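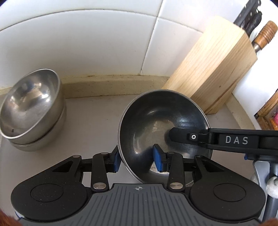
Feb 23, 2026

Day of the bowls, and a bad one. The left gripper started sticking just before eleven. I had it over the rim of the big metal bowl, with the wall between the two blue pads, and squeezed. The fingers closed as they should. When I let go they stayed shut for a good two seconds and then sprang open all at once. The bowl jumped and I nearly had the small stacked ones off the counter as well.

Tried it again with nothing in the fingers and it opened fine, nine times out of ten. The tenth time it stuck. The right one has not done it at all.

I stopped there and wrote it in the fault log as number 112. Takes up to 81 are good. Everything after that I have marked as doubtful, because the opening width in the file will not match what the fingers were doing, and a robot trained on that would learn to hang on to things.

Rang Nuvuteck after lunch. They asked for the serial and how many cycles it had done. The counter said 2945. They said grit in one of the pivots was likely, told me not to oil it, and want it posted back. I asked for a spare and was told Thursday.

The other thing I put in the log is my thumb. When the fingers let go I got it pinched at the hinge, through the glove. Red mark, skin not broken. The Brirside sheet says keep hands behind the housing and I had not, I was trying to free it. No more freeing it by hand. Switch off first.

Wiped the pads, packed the left one in its box and wrote FAULTY on the lid. Tomorrow I will do the one-handed jobs with the right.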